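12/14/22 夹爪采集 工作记录

昨天写到一半就被叫去搬东西了,今天接着写,顺便把这两天攒下来的零碎都倒进来,免得过完年谁也想不起来当时为什么这么定。Rakiya 说我的记录越写越像家信,我想了想,她大概是对的,不过家信至少有人愿意看,就这样吧。

先说进度。Dusell 这批任务到今天收工为止,入库的有效片段是 2,089 条,这是筛过以后的数,没筛的我就不写了,写了大家容易高兴过头。这批的大头还是桌面上的抓和放,杯子、勺子、盒子这些老面孔。往立架上挂东西的那一类只有 200 条,明显偏少,而偏偏这一类是现在策略表现最差的,往钩子上凑的时候总在最后一点距离上犹豫,来回晃,像人在黑屋子里找钥匙孔。所以接下来的重心要往这边挪。年前的目标我和 Thân 商量过,挂取类补到 900 条,不求快,求匀。

说到匀,得多啰嗦几句。上周我把挂取类的轨迹全部叠在一张图上看了一遍,看完心里凉了半截:几乎所有人都是从右手边切入,先抬高,再往里送,再往下落,画出来像一把梳子,齿都朝一个方向。怪不得模型只会这一招,你把立架往左挪一个巴掌的距离,它还是老老实实从右边绕过去,绕得又远又险。这事不能怪采集的同学,人总归是怎么顺手怎么来,我自己录的那些也是一个模样,甚至更整齐,丢人。

所以从今天起试一个新办法,每录一组之前先抽签。签是 Quyên Thân 用便签纸剪的,装在一个空茶叶罐里,上面写起始方位(左、右、近、远)和起始高度(贴桌面、齐腰、高过立架)。抽到什么就从什么位置起手,不许换。刚开始大家觉得别扭,抽到“左、高过立架”的时候尤其别扭,右手要横着伸过去,录出来的前几条磕磕绊绊的。我倒觉得磕绊一点没关系,只要最后是挂上去的,中间多修正两下,对学习反而有好处,它总得见过“偏了再纠回来”是什么样子。全是一气呵成的演示,模型一旦偏了就不知道怎么办,这个亏我们在 Vasilakis 那个项目上已经吃过一次了,那时候光顾着挑漂亮的留,把带修正的全删了,后来补录补到想哭。

不过也要划一条线,下面这几种还是要扔掉:

一、手里的东西掉了,弯腰捡起来接着录的。捡的那一段视角乱飞,留着没用,整条作废重来。
二、开头两指没有完全张开就往前走的。夹爪开度是按每条开头的读数对齐的,开头不对,后面全歪。
三、中间停下来跟人说话的。我知道大家不是故意的,我也犯,但停顿太长的片段,模型学到的就是发呆。
四、立架倒了的。倒了就倒了,别一边扶一边录。

短暂的迟疑不算第三条,这个 Rakiya 问过我两次,我在这里写清楚:想一想再动手,可以;聊天,不可以。

再说标定。早上先做了一遍常规检查,两只手持夹爪都过了,开合曲线跟上个月的对得上。海绵垫要留意,用久了边角会翘,一翘起来,捏细的东西就容易打滑,演示的人会不自觉地捏得更紧,开度的数据跟着往下漂。这种漂法单看一条看不出来,攒上一百多条才会露馅。我现在的做法是每录 30 条停一下,用指肚把两边的垫子从里往外抹一遍,有翘的就记下来,当天收工再换,不要录到一半换,换了垫子前后的厚度会差一点点,混在同一组里很麻烦。

定位那边今天有一件小事。上午连着有几条轨迹在中段跳了一下,跳得不大,回放的时候能看见末端忽然往旁边一闪又回来。起先我以为是时间戳又不同步,把 Osach 那套同步脚本翻出来从头跑了一遍,耽误了小半个上午,时间戳干干净净,一点毛病没有。后来 Thân 提醒我看看跳的时候镜头里有什么,一条一条对过去,都是夹爪压得很低、视野里大半是白桌面的时候。桌面太素,特征点抓不住,这个道理我们谁都懂,可真出问题的时候头一个怀疑的永远是脚本。
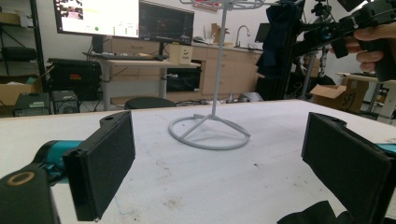

解决的办法讨论了几种。贴标记当然最省事,可是我不太愿意,贴了以后数据里到处都是那几张标记,换到别的桌子上就少了一个靠山。铺一块花桌布,Rakiya 提的,我觉得可以试,但要多备几种花色轮着来,否则跟贴标记是一回事。还有一个最朴素的办法,让大家压低的时候手腕稍微抬一点角度,让镜头带到一点背景,后面的显示器、柜子、架子上的纸箱,这些都是现成的特征,乱归乱,对定位来说是好东西。下午先照这个办法录了一组,回放看下来没有再跳,但是一组太少,说明不了什么,明天继续录,同时把铺桌布的也录一组,两边比一比再定。

这里顺带提一句,请大家暂时不要好心收拾背景。我知道看着难受,我妈要是来了也会难受。但是背景里的东西在一组中间挪了位置,地图就得重建,宁可乱着,乱得稳定就好。要收拾,等一组录完了再收拾,收拾完在表格里写一句。

挂取任务的命名也改一下,之前“挂”和“取”混在一个标签里,训练的时候分不开,筛选全靠我拿眼睛看,看到后来两个方向都快认不出来了。从下一组起分成两个标签,往上挂的叫 hang,取下来的叫 unhang,先挂再取连着做的,切成两条,切点放在手指完全张开、物体不再跟着夹爪动的那一刻。旧的那 200 条我来补标,不麻烦别人,我晚上泡杯茶慢慢弄,正好也再过一遍眼。

另外回 Gromville 那边的邮件我还欠着。他们想要一份我们的采集规范,问能不能按同样的流程在他们那里录,录完合到一起训。我是愿意的,不同的屋子、不同的桌子、不同的人手,这种多样性我们自己关起门来是录不出来的。只是规范现在还散在我的记录、表格备注和茶叶罐里,得先理成一份像样的东西。Rakiya 答应写初稿,我来补标定和筛选两节,抽签那部分请 Thân 写,毕竟签是她剪的,规矩也是她最清楚。二月之前给他们,我觉得来得及。

最后记几件明天要做的,写下来踏实些:

跑完桌布和抬腕的对比,每种都要有低位的片段
给两只夹爪各备一副新垫子,放在工具抽屉最上层
存储盘快满了,旧项目的原始视频先搬走,搬之前跟我说一声
签里加上“立架转一个角度再开始”,Thân 说她来剪
问一下能不能借个左撇子同事来录半天,这个我惦记很久了

今天大家都录得很有耐心,下午那一组尤其好,我回放的时候看了好几遍。数据已经在传了,传完我再走。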